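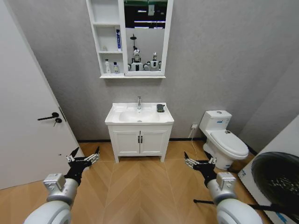
How much smaller can you go before an apartment stops working? For me the limit depends more on storage than on floor space, and I found mine at 395 square feet.

The old place on Nameck Street was 657 square feet with a hall closet and a locker in the basement. I moved to Plotenitz in November, mostly for the shorter commute, and I've had enough questions about it that I'm writing down what worked.

The furniture was easy. I measured everything, sold the couch and the dining table, and kept the bed and two chairs. Books were harder. I had 300 of them and the new place has one wall for shelves. I kept the ones I had opened in the last few years and took the rest to the Prado, the used bookstore by the station. They gave me store credit, and so far I have spent very little of it.

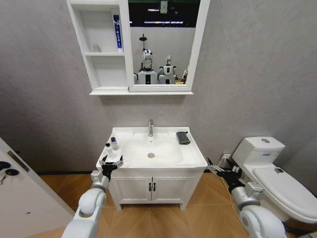 Mirror cabinet over the sink.

Paper took the longest. I had tax returns, manuals for things I no longer owned, and a box of letters. The manuals went out first. The letters stayed, and they live under the bed with the winter coats.

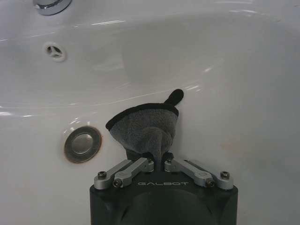 I also stopped buying in bulk. A big pack of paper towels saves a few dollars and then sits in your way for months. Now I shop twice a week at Soretti and carry everything home in one bag. My grocery bill went up a little at first and then settled back to what it was.

What I miss is having people stay over. My sister has visited once and slept on a folding mattress that blocked the front door.

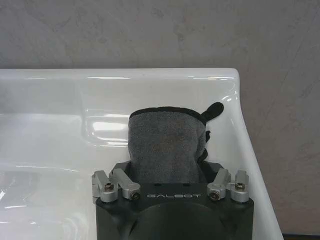

Rhun Samuel wrote in to say that he went the other way, from a studio to a full house, and filled the spare room with boxes before the first winter was over. He still hasn't opened most of them. He asked whether I would move back to a bigger place if the rent were the same. I'd take a second closet, but I would leave the extra room.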